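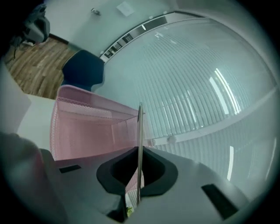
You list a stuck jaw as "resolved", and the only thing you did was turn it off and on, Tokdale wrote back after reading the September sheet. Fair. The sheet has been redone and the word "resolved" now needs a cause next to it.

Grendatier hand-held gripper, station check
Site: Drulthorpe, desk area by the glass partition
Reason for check: jaw failed to release, fault code 985, operator's finger pinched (red mark, no broken skin, considerable language)
Result: NOT RELEASED FOR USE, two items open

1. Housing free of cracks and sharp edges
Pass. One scuff by the trigger, same as last time. It has been on so many sheets that it ought to have its own item number.

2. Finger pads seated, no lifting at the rim
Fail, then pass. The left pad had crept forward far enough to catch on its neighbor when the jaw closed. Re-seated and checked again after 125 cycles. No movement. This is our best candidate for the cause, and it is still only a candidate.

3. Jaw opens fully when trigger is let go
Fail. Opened fully on all but one of the cycles above. The previous sheet would have called that a pass with a smiley face. The one that stuck did so with the new pad position, which is annoying for anybody who has just written item 2.

4. Return spring
Open. Replacement ordered. The old one looks fine, and so did the one before it.

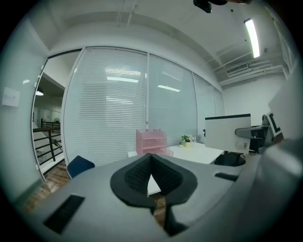
5. Fault is shown to the operator
Fail. Code 985 went into the Nadar log at once and onto the operator's display after 21 seconds. By then the operator had formed a view of the fault without our help. Nadar says the delay is a setting. We have asked which setting. Open.

6. Fault code is explained in the manual
Pass, technically. The manual says 985 means "jaw condition". Our own note is now taped inside the lid of the carry case: let go of the trigger, cut power, open the jaw with the plastic wedge. No fingers.

7. Plastic wedge is in the case
Fail at start of check. Found in the kitchen, holding a door. Returned. The door now has a folded coaster.

8. Cables and straps
Pass. No nicks, connectors tight. Check that cables can't catch on a chair or the edge of the table when the operator turns. Do this standing where the operator stands, with the straps on. Looking at it from the doorway with a coffee doesn't count as an inspection, although it has been entered as one.

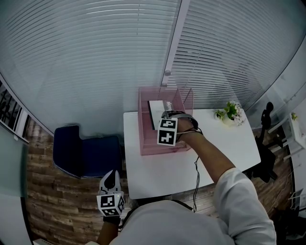
9. Operator can cut power with either hand
Pass with comment. Possible with the left, awkward with the right. The switch should move to the near side of the belt pack. Added to the list of things that should move.

10. Floor clear for a step back
Pass. Walk it before starting.

11. Break taken
Fail. The pinch happened about 56 minutes into a session with no pause. The rule is a pause every half hour. The reminder for this rule was muted, as it kept interrupting people.

Comments after circulation

Tokdale: Item 3 should hold up the release by itself, even if the spring and the display delay get closed. Please say so on the sheet.

Reply: Agreed and added. Items 4 and 5 stay open, and item 3 gets a full repeat with the new spring.

Tokdale: And the smiley face?

Reply: Removed from the template.

Next check when the spring arrives. Until then the gripper stays in its case, with the wedge.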